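登壇メモ(話す用、読み上げ原稿ではないけどだいたいこのまま喋る)

持ち時間は45分。質疑は最後にまとめて。早口になったらお茶を飲む。

はじめに

えー、こんばんは。金曜の夜に集まっていただいてありがとうございます。今日は「家でつくる書類仕分けロボット」という題でお話しします。題は大きいんですが、中身は、机の上で冊子をつかんで、ファイルスタンドに立てて入れる、それだけの機械です。それだけのことに一年かかりました(ここで笑いが来なくても気にせず進む)。

仕事は機械とはまるで関係のない事務職です。電子工作は中学のときにラジオを作ってそれっきり。三年前に共同工房のHokwoodに入会して、最初は棚を作るつもりだったんです。棚はまだできていません。となりの作業台でJonas Kusterさんがアームをいじっていて、のぞきこんでいるうちに、気がついたら自分もサーボモーターを買っていました。

今日の話の順番ですけど、まず何を作りたかったのか、次につかむところの失敗、それから目のほう、つまりカメラの話、最後にお金と、これから作る人に言っておきたいこと。途中で動画を流そうと思っていたんですが、会場の回線が怪しいので、口で説明します。

何を作りたかったか

きっかけは展示会です。行くと必ずカタログをもらうんですよ。断れない。で、家に帰って机に積む。次の展示会に行く。また積む。妻に「これは読むの?」と聞かれて「読む」と答えて、読まない。そういう山が机の右側にずっとあったんです。

それで、この山をロボットに片づけさせたら面白いんじゃないかと。捨てるんじゃなくて、立ててしまう。人がやれば五分の仕事ですけど、まあ、そういうことを言い出すと趣味の工作は全部終わってしまうので。

アームの名前はClolwoodといいます。工房の名前をもじっただけです。関節は五つ、台座はJonasさんのお下がりのアルミ板、肩と肘の部品は家の3Dプリンターで出しました。肩の部品だけで12回出し直しています。穴の位置がずれる、層のところで割れる、割れないように厚くしたら今度は重くて肩が上がらない。人間の五十肩と同じです。

つかむ話

ここが本題です。最初は、平らに置いた冊子くらい簡単につかめると思っていました。指を二本つけて、はさんで、持ち上げる。ところが薄い冊子が机にぴたっと寝ていると、指の入るところがないんです。爪を立ててカリカリやる感じ、皆さんもわかりますよね。あれをロボットがやるんですよ、夜中に。カリカリカリカリ。うちの猫がずっと見てました。

それで机の上に布を敷いてみました。これはVerena Bühlerさんの案です。Hokwoodで縫い物をしている方なんですが、硬い板の上で紙がつかめないと愚痴をこぼしたら、「下が柔らかければ指が沈むでしょう」と。縫い物の人にとっては当たり前らしいです。やってみたら、指先が布に少し食い込んで、冊子の縁の下にすべり込むようになりました。三か月悩んでいたのに、その日の晩に動いたんです!

しかも選んだのが格子柄のテーブルクロスだったので、あとでカメラを使うときにも助かりました。線が目盛りの代わりになるんです。柄は完全に好みで選んだんですけど、発表では計算通りという顔をしておきます。

(ここで写真を出す。少し黙って、見てもらう)
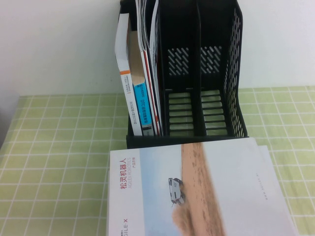
格子柄のクロスとファイルスタンド。手前が冊子の山。

しまい先は三つに仕切られた、黒いプラスチックのスタンドです。机の上に置くやつですね。左の仕切りには本やら冊子やらがぎっしりで、真ん中と右が空いています。ロボットの課題は、手前の山から一冊取って、空いている仕切りに立てること。左は触らせません。ぎっしり詰まったところに差し込むのは人間でもイライラするので、まだ早いです。

山のいちばん上は松灵机器人、AgileXのパンフレットです。表紙は砂っぽい斜面を走る白い車両の写真。ロボット会社のカタログを手作りのロボットに片づけさせるというのは、なんというか、ちょっと気まずいものがあります。Clolwoodには読ませないようにしています。

それから側面を見てください。斜めの穴がずらっと並んでいますよね。デザインとしては好きなんですけど、作る側からすると、こいつにずいぶん泣かされました。次はその話です。

目の話

カメラは安いウェブカメラを一台、スタンド用の木の棒にくくりつけました。やりたいことは二つで、冊子がどこにあるか見つけるのと、どの仕切りが空いているか見つけるの。

冊子のほうは楽でした。緑の布に白っぽい紙ですから、色でだいたい分けられます。困ったのは重なっているときで、二冊がちょっとだけずれて重なっていると、プログラムは大きい一冊だと思ってしまう。で、ずれたところをつかみに行って二冊いっぺんに持ち上げて、途中で下の一冊がするっと落ちる。この「するっ」の音が本当に心に来ます。今は、縁の線を探して、いちばん上の一枚の角が見つかるまで手を出さない、という決まりにしています。待つロボットです。

難しかったのは仕切りのほうです。空っぽの仕切りって、黒いだけじゃないんですよ。底が格子状の桟になっていて、下の布の緑が透けるんです。さっきの側面の穴もあるし、仕切り板の真ん中あたりにも同じような穴がある。最初のプログラムは、その穴の模様を見て「何か入っています」と言い張りました。空なのに。二晩、空のスタンドに向かって「空だって」と話しかけていました。

最終的には逆に考えて、底の桟のすきまから緑が見えたら空、見えなかったら何か入っている、ということにしました。透けるのが邪魔だと思っていたら、そこがいちばんの手がかりだったわけです。布を灰色にしていたら使えなかった手なので、Verenaさんには二重にお世話になりました。

(時間を見る。ここで半分を過ぎていたら次の段落は飛ばす)

ひとつ余談です。白い壁の前に置いているのも地味に大事で、最初は本棚の前でやっていたんです。すると後ろの本の背表紙まで冊子だと思って、アームが本棚に向かってぐーっと伸びていく。やる気があってよろしいんですけど、台座ごと倒れました。教訓としては、台座はねじで留めましょう。クランプでもいいです。両面テープはだめです。

どのくらい動くのか

一番聞かれるところです。先月、設定をいじらずに一晩じっと数えました。100回やって、ちゃんと立てて入ったのが78回。残りはつかみ損ねか、仕切り板の上にぶつけてやり直し、あと一回だけ、なぜか真後ろに投げました。原因はわかっていません。Jonasさんは配線だと言っていて、私はロボットの気分だと思っています。

立てるときのコツは、入れる前に冊子を少し傾けて、下の角から先に入れることです。まっすぐ上から下ろすと、薄い冊子はへなっと曲がって仕切り板に乗ってしまいます。傾けて、角が底についたら、ゆっくり起こして放す。放すのもゆっくり。急に開くと冊子が指について戻ってくるんです。静電気かなと思っているんですが、詳しい方がいたらあとで教えてください。

お金の話

駆け足で。今の形になってから買い足した部品は、指先のゴムとばねとねじ類で2930円でした。ゴムは台所用の滑り止めシートを切ったものです。高いゴムも試しましたけど、台所のが勝ちました。モーターと制御基板の値段は、家族が配信を見ている可能性があるので、懇親会で個別に聞いてください。

これから作る人へ

ロボット本体をいじる前に、机のほうをいじってみてください。布を敷く、壁を白くする、置く場所を決める。私は最初の半年、アームばかり直していて、机は買ったときのままでした。あと、工房に入っている方は、ロボットをやっていない人に見せるといいです。遠慮なく変なところを聞いてくれるので。

それと記録ですね。うまくいかなかった日のメモのほうがあとで読みます。私のノートは「落とした」「また落とした」「猫」ばかりですけど、それでも日付と指の開き幅を書いておいたおかげで、ゴムを替えた日から急に落とさなくなったのがわかりました。

次にやりたいのは、左のぎっしりした仕切りです。少しすきまを作ってから差し込む、という両手の動きが要るので、二本目のアームを作ることになりそうです。棚はまた延びます。

では質問をどうぞ。猫の名前以外でお願いします。

(質問が出なかったら、肩の部品の失敗作を袋から出して回覧する。割れ口で手を切らないように言うこと)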